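From: Ghazal Mahmoudi
To: the small-lab automation list
Date: 2021-03-23
Subject: Re: Anyone tried the Trerismont kitchen bench package?

On the bench package, you wrote:

> We're looking at the Trerismont two-arm kitchen bench for our teaching
> space and the brochure is all smiles and no detail. Has anyone had one
> long enough to grumble about it? I mostly want to know what you get for
> the money beyond the arms, whether the Ruvix software is any good, and
> if the service plan is worth having. We already own one arm, so I'd also
> like to hear if they'll set up around it. A competing quote from Kemeys
> is sitting on my desk and it's cheaper, but they only do the one-arm
> version.

Hi all,

Yes, we have it! We've been using ours since last June, so I've got plenty of grumbles and a fair amount of praise too (more praise than I expected, if I'm fair to them).

First, what you're paying for. The arms are Franka Emika ones, and you can buy those without Trerismont, so the question is really about the rest: the bench layout, the household objects, the cameras and the Ruvix software. The object set is called Vemen in the paperwork. Ours cost $3,354 on top of the bench, which made me wince, and yes, I did go and price toaster ovens that same evening. You could put something similar together from a housewares store over a couple of weekends. We didn't have the weekends, and I wanted the same things that the other Vemen sites have so that we could swap task lists with them. That part has worked out nicely.

Setup took 14 days from the crates arriving to the first task we'd have shown a visitor. The sales guy told us it would be a week, so plan your term with that in mind. Most of the delay was camera calibration, and a good part of that was us moving a camera after we'd been told not to. (We know better now.)

Ruvix is the piece I'd been most nervous about and it's the piece I like best. You write a task as a short list of steps, pick the arm for each one, and it keeps the camera views lined up by time so you can go back and see why something missed. My students were writing their own steps on the second afternoon. The stock library has 53 tasks in it, and I'd call 15 of them useful for us as they stand — the others we've changed or ignored. The search box in the library is awful. Type "plate" and you get everything with the word "template" in it! I've reported this twice.

Things that I'd ask about before signing:

Get the gripper finger pads itemized. We go through them faster than the quote assumed, and they're sold in packs that are bigger than you'd like.

Ask who pays shipping on a service return. On our plan it's them one way and us the other, and we found that out at a bad moment.

Have them measure your table. The layout sheet wants more depth than you'd think once two bases and all the household stuff are on there.

As for working around an arm you already own, they'll do it, but the arm has to be on firmware they support and they charge a visit for the check. Ask for that in writing. The Kemeys quote might be fine if your tasks are all single-handed. Ours began that way, and then everybody wanted one arm to hold something while the other did the fiddly bit, so I'm happy we went with two.

I've put some pictures in so you can judge the scale of it for yourself, with the mug tree, the corn and so on in three of them.

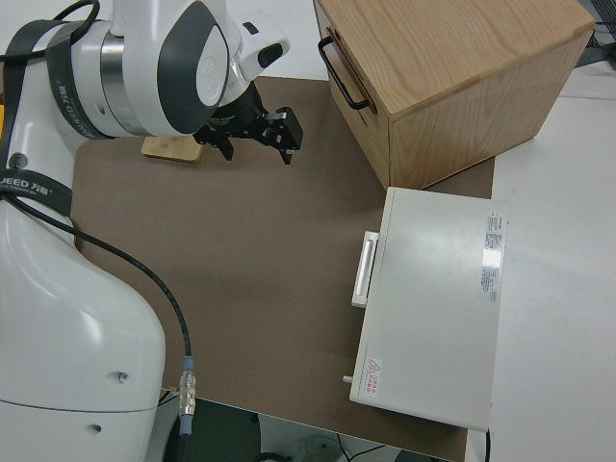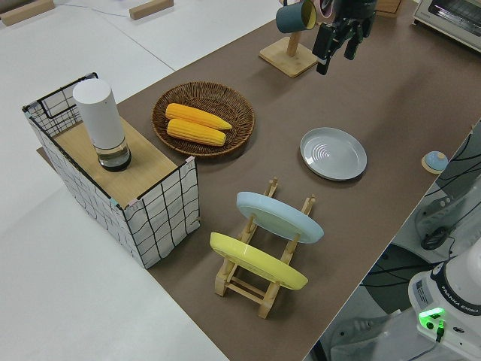
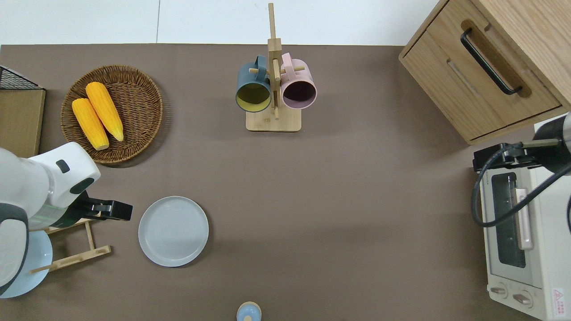
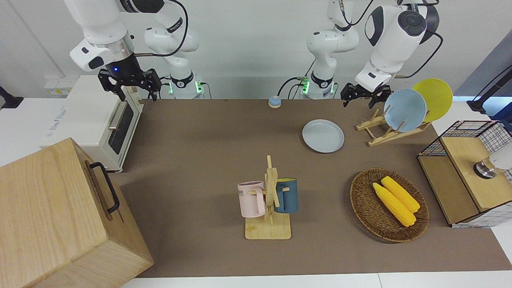
On the service plan, I'd take it for the first year and then think again. We've called them four times. Three of those were sorted over the phone the same day by a very patient person, and the fourth needed a visit, which would have eaten most of what the plan cost us. I haven't decided about renewing. They've hinted at a cheaper phone-only plan, so if anyone has seen a price for that, please post it here.

One more thing for teaching spaces: get them to include the user accounts for students in the quote. They come in blocks, the first block is small, and adding a second one halfway through a term meant a purchase order and a lot of waiting on our side.

I'm happy to send our Ruvix step files to anybody who wants them. They're a bit messy and half the comments are me talking to myself, but they run. Write to me off list.

Ghazal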